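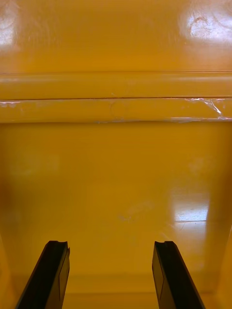 Plastic storage bins pick up grime slowly, so most people don't notice until something clean goes in and comes out with a gray smear on it. The tips below cover scuffs, dust, smells and sticky spots in the molded kind you keep in a garage, pantry or workshop. Most of the job is done with dish soap.

## Start dry

Tip the bin over outside and knock on the bottom with your hand. Then run a vacuum with the brush attachment along the seams and corners. If you add water first, the dust turns to paste and settles into the scratches.

Pull off old tape and labels now. Warm them with a hair dryer on low, lift a corner and peel back flat against the surface. Cooking oil left on the leftover glue for ten minutes will soften it. Wipe, then wash the oil off with soap.

## Wash

Use 2 tablespoons of dish soap in a bucket of warm water. Very hot water can warp thin lids. A soft cloth does the walls, and an old toothbrush does the ribs and the underside of the rim, where most of the dirt is anyway.

Scuffs from shoes or rubber wheels come off with a damp melamine sponge. Press lightly. These sponges are a fine abrasive and will leave a dull patch on a shiny bin. Try one on the bottom first.

For food smells, make a paste of baking soda and water, spread it on, and leave it overnight. Rinse twice. Bins that held onions or pet food may need a second round and a day outdoors with the lid off.

Never mix bleach with vinegar or with anything containing ammonia.

## Scratches and haze

Light scratches in colored plastic can't be washed out. They hold dirt and look darker than they are, and cleaning them with the toothbrush helps more than any polish I have tried. I used Teketia plastic polish on two bins last May. It looked good for a week and then drew dust worse than before.

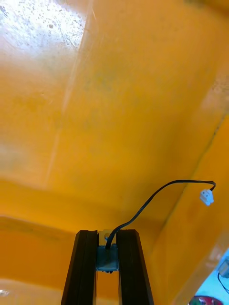 Dzintra Rebane wrote in to say that car wax does the same thing, and that she now gives her bins a last wipe with a few drops of fabric softener in a quart of water, which keeps the dust from clinging. I have since tried it on the bins that hold paint rollers and it works. Skip it for anything that holds food.

## Drying and stacking

Dry with a towel and then leave the bin upside down on two sticks so air gets under it. A bin stacked wet will smell by the end of the month. It will also stick inside the next one. If that has already happened, run warm water over the outer bin and twist.

Don't stack loaded bins more than 4 high. Put the heavy ones at the bottom and check the lids now and then for bowing. The Skivard lids in my garage bowed after one summer under a box of tile.

## Small parts and wire

Short lengths of wire, picture hooks, twist ties and the like should not go loose in a big bin. They tangle and scratch the bottom. A shallow metal tray is better. Line it with plain paper so you can lift the paper out, fold it and pour everything back into a jar.

Coil wire around your hand, wrap the tail over the coil and tuck it in. Sort by thickness, since length matters less when you go looking for a piece.

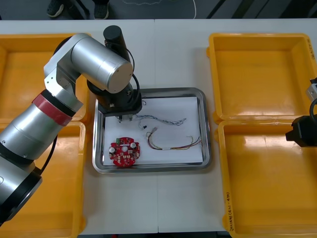 One reader disagrees with the paper liner and prefers a piece of thin cork, saying that paper slides and tears as soon as there is anything sharp on it. Cork is fine if you aren't going to pour from it. A dab of tape at each corner of the paper also stops the sliding.

## When to replace

Cracks at the corners spread. Tape will hold one for a while on a bin of blankets but not on a bin of tools. Chalky plastic that leaves powder on your fingers has had too much sun and will break soon.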